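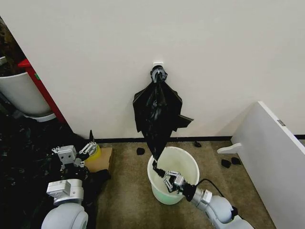

Brurnley gripper comparison

The Brurnley gripper comparison is a set of bench trials in which parallel-jaw grippers are tried on thin, flexible materials, chiefly plastic garbage bags. The trials are run on a two-armed robot with a head-mounted camera. They were set up at Brurnley, a small automation workshop, after an earlier series with rigid parts had shown little difference between the grippers on hand. The comparison is usually cited by the name of the workshop, though the control software comes from a separate project, Welum.

Background

Most gripper trials use blocks, cans and boxes, which keep their shape when picked up. Plastic film does not. It folds under the fingers, slides between the jaws and clings to itself, and its outline changes every time it is moved. A gripper that holds a machined part to a fraction of a millimeter may still fail to pick up a single layer of film. The Brurnley trials were meant to find out how much of this comes from the fingers and how much from the controller.

Task

The standard task is carried out at a wall fitted with a small white adhesive hook, with a white plastic bucket on the carpet below. A black garbage bag hangs from the hook by its twisted top, and the arms work with bag material at the bucket. In one variant a single gripper closes on the twisted end of the hanging bag and holds it inside the mouth of the bucket, which puts the plastic under tension between the hook and the jaws. In another, a second bag is bunched over the bucket and the two grippers work from either side of it.

A full series has 17 runs for each set of fingers. The operator resets the bag between runs but leaves the arms mounted. A run ends when the bag is released in the agreed position, when it slips out of the jaws, or when the hook comes off the wall.

Fingers

Two finger sets were compared. The Seltard set has narrow metal tips with a flat face. The Güler set is wider and carries a shallow groove along the inner edge. Both fit the same mounting plate and need no change to the wrist.

The Seltard fingers did better at getting under a loose fold, as the tips could be pushed into a crease without moving the rest of the bag. They were worse at keeping hold. Most drops happened during the pull, when the film worked its way out toward the end of the tips. The Güler fingers held a twisted bundle well and seldom lost one, but they often pinched two folds where one was wanted – a fault that also made release slower.

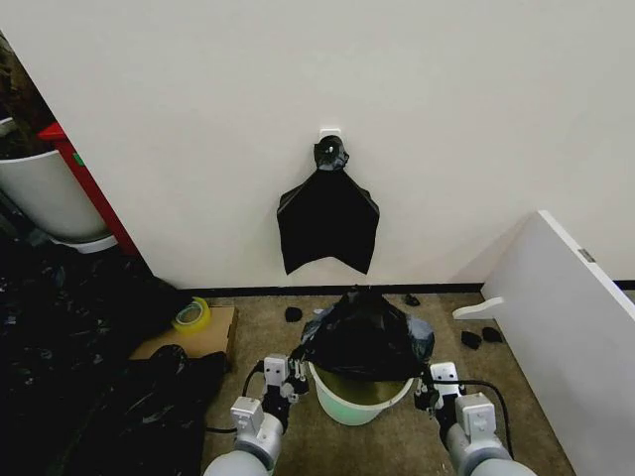

Release was scored separately from grasping for this reason. Film tends to stick to smooth metal after the jaws open, and an arm that backs away too soon can carry the bag with it. A short pause of 2000 milliseconds after opening, followed by a slow straight retreat, was added to the procedure for both sets and kept in all later series.

Camera and control

The head camera gives a single view of the wall, the bucket and both grippers. Black plastic is hard for it to read. Creases show as thin highlights, while the areas between them carry little detail, so the system follows the edges of the bag and ignores its surface. A wrist camera was tried and dropped, as the bag covered the lens for much of each run.

Welum offers both position control and a softer mode that lets the arm give way under load. With position control the twisted end could be drawn tight enough to tear. The softer mode lowered the number of torn bags but left the final position less exact. Later series use position control for the approach and switch to the softer mode once the jaws have closed.

Limits

Only one thickness of bag was used, and the carpet was never swapped for a hard floor. Finger wear was not measured. A third finger set with rubber pads was planned, but its mounting holes did not match the plate, and it has so far been tried only by hand.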